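Laundry, socks and the robot question

My sister texted me in June to ask when she could finally buy a robot that does laundry. She has three boys, so this was a serious question and she wanted a serious answer. I typed "not yet" and then felt bad about it all afternoon, and that's how you're getting this post!

First, the washing machine already won. It does the soaking and scrubbing and spinning, and it has been doing that since before I was born. What's left for us is all the stuff around the edges: picking clothes up off the floor, checking pockets, getting everything through that round door, getting it all out again, and then folding (I don't want to talk about folding). For a person this is boring. For a machine with two arms it's a nightmare.

Take one sock. A mug is always the same shape, so once a robot has figured out how to grab it, it's mostly set. A sock is a different shape every time you let go of it. It can be flat, balled up, inside out, or half stuck inside another sock. My friend Bianka Sipos used to work on packing lines, and she told me they could automate boxes all day long, but anything floppy went to a person. Her rule was that if you can't stack it, you're going to be picking it up by hand for a while — and she said this while I was matching socks at her kitchen table, so it stuck with me.
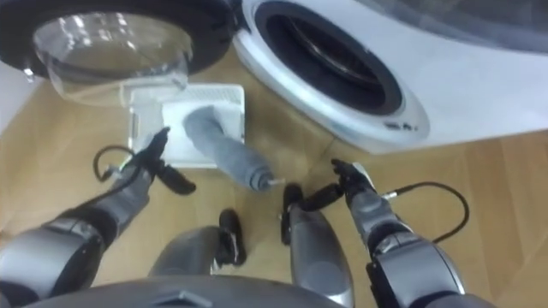
One grey sock, one white tray, two grippers and an open washer.

Now look at how much thinking is packed into that little job. Which end do you grab? If you pinch it in the middle, both ends dangle, and one of them will probably catch on the rubber around the door. The door itself is in the way too. I bump my own elbow on mine at least once a week, and I have had decades of practice with elbows. Then there's the tray. Do you pick up the sock by itself, or lift the whole thing and tip it toward the drum? I'd tip it. I have no idea what a robot would prefer.

The hands are the part I find really interesting. Lots of machines get by with two flat fingers that open and close like salad tongs, and that's plenty for a box or a bottle. Fingers with joints are closer to what I'd want for cloth, but more joints means more to control, and more ways to fumble.

So where does that leave my sister? If I had to grade it, loading one sock gets a maybe. A whole basket, with a fitted sheet wrapped around everything like an octopus, gets a no from me. Folding for a family of five, no. Noticing that there's a crayon in the pocket of somebody's shorts — come on.

I do think loading will come before folding, and I think emptying the dryer will come somewhere in between. I'd also happily pay for a machine that did only the picking up off the bedroom floor and took all night doing it. Slow is fine! I'm asleep!

She wrote back "so, next year?" and I haven't answered her yet.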